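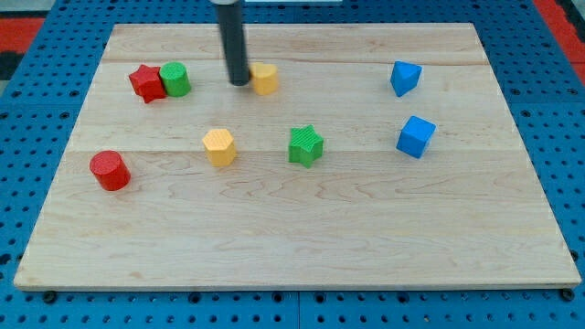
A reader in Stikora writes that you can tell a tree's exact age by counting its rings, one ring for each year. Is she right? Mostly. But be careful with that word "exact."

A tree grows fast in spring and makes pale wood. Later in summer it slows down and makes darker wood. One pale band plus one dark band is one year, or so the books say.

Trees don't read the books. In a very dry year, a tree may skip a ring in part of its trunk. If a late frost kills its leaves and it has to start over, it may make two. Some trees in hot, wet places have no clear rings at all.

So if a sign says a stump is 259 years old, ask how they know. Did they count one side or two? Did they check it against other trees nearby? Was the middle rotten?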